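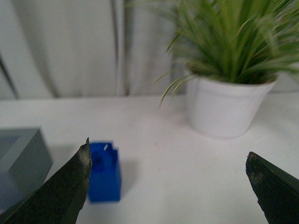 Blue block and gray box-like container on the white sorting table.

Progress report to the Garner Fund
Hiltska Toy Library – block sorting and repacking
July 18, 2020

Work on the donated blocks continued through the first half of July. We have now sorted 400 pieces by color and size, and 53 were set aside as too worn to lend. The blue pieces are the furthest along. Red and yellow are still mixed together in the large bins from the Lehner donation and will be next.

Sorting is done on the white table by the window. Small parts show up well on it and it wipes down easily. Each color gets its own tray, and a tray is emptied into a labeled bag before the next one is started.

Nine play sets are complete and back on the shelf. Two more are short of upright pieces – we have asked the Gradov branch whether they have spares.

Spending to date is $125, all of it on bags, labels and cleaning supplies. We do not expect to need more before the end of the month. The shelf repair in the original plan has not started, as the carpenter has moved his visit twice.

Still to do: red and yellow sorting, new contents cards for the finished sets, and a list of missing parts, which will follow with the next report.

Benoît Collet
Hiltska Toy Library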